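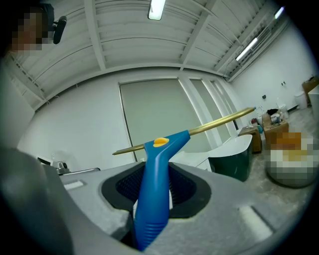
You can't tell a tooth from a pebble by staring at it harder, my supervisor told me on the first Monday, and I'm putting that up front since I spent most of the project trying to prove the opposite.

So, the project! I looked at small fossils from the clay pit at Brotodness, the old Ivum workings on the north side. The pit is known (well, known to people who care) for marine layers with loads of fish and the odd bit of reptile. Big bones get all the attention. I wanted the little stuff, the things that fall through your fingers, and my question was pretty simple: does the lower clay hold a different mix of fish from the upper clay?

Collecting

I took 8 bags of clay, half from the lower bed and half from the upper one. The two beds are separated by a crumbly shell band, so even a beginner can see where one stops. I dug back a good arm's length into the face before filling a bag. Stuff rolls down the slope all the time, and a tooth from the top can easily end up lying at the bottom looking innocent. It was August and the clay had baked hard on the outside. My notes from that day are mostly brown thumbprints.

Washing and picking

Clay has to be dried completely before you soak it, which sounds backward, but dry clay falls apart in water and damp clay just sits there like a brick. I soaked each bag overnight and then washed it through a stack of sieves. After that came the picking, with a wet paintbrush, a tray and a microscope, one grid square at a time. I got faster. The first bag took me three whole afternoons, and by the last one I could do it in a single sitting with the radio on.

What I found

I ended up with 50 pieces I could put in a group. Of those, 35 came from the lower clay, and most were small shark teeth, narrow and pointed with a little cusp on each side. The upper clay gave fewer teeth, and more of them were flat and button-shaped, the kind used for crushing shells. I also had a pile of scraps (bits of fin spine, maybe) that I left out of the totals, because I kept changing my mind about them.

My favorite was a vertebra from the lower bed, tiny and shaped like a spool. I wanted it to be reptile so badly. I compared it with the drawings in the Brouwer guide and with the Avier teaching set, and it's a fish. Oh well.

What I think it means

The crushing teeth fit with a shallower sea floor with plenty of shellfish, and the shell band right underneath points the same way. But my numbers are small, and there's a washing problem too. I changed to a finer sieve partway through the lower bags, so some of the extra small teeth down there could come from my sieve and have nothing to do with the sea. I can't separate the two with what I've got.

If I did it again I'd weigh every bag before soaking and stick to one set of sieves. I'd also label the trays on the side, not on the lid, after a mix-up that cost me a morning of re-picking. The sorted pieces are in the department drawers under Brotodness, lower and upper kept apart, and the scraps are in a separate box if anyone wants to have a go at them.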